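plerkatico-arm – notes + data, updated 18th December

Shared workshop build, arm on the long table. Repo has the control scripts, the mount files and the recordings so far. Still messy, sorry.

## What's in here

- `mug_rack/` – 300 episodes, cups and rack
- `table_misc/` – 492 episodes, mixed stuff, labels only half done
- `mounts/` – gripper camera mount, v3. v1 cracked, don't print it
- `clidier_bridge/` – talks to the controller. Needs the Clidier build from November, newer one drops packets

## Running it

1. E-stop within reach. Allways.
2. `./start_bridge.sh`, wait for the second beep
3. `python record.py --task mug_rack`
4. Episodes stop at 2,000 steps, change it in `config.yaml`

## Known problems

- camera cable snags when the wrist turns past the soft limit – tape it down
- gripper zero drifts, rerun `home.py` when picks start missing
- timestamps off in early `table_misc` files, fix is in `tools/`
- Sundaram planner branch not merged, dont use it yet

## Table setup

Fresh kraft paper before a new batch. Cups go upside down on the rack hooks. Keep the bowls at the far end so the forearm has room to swing.
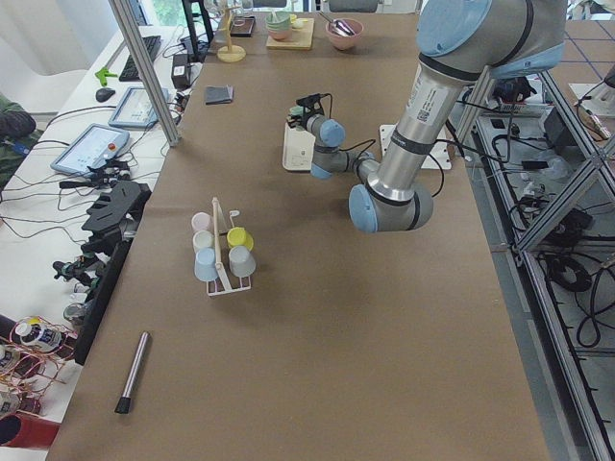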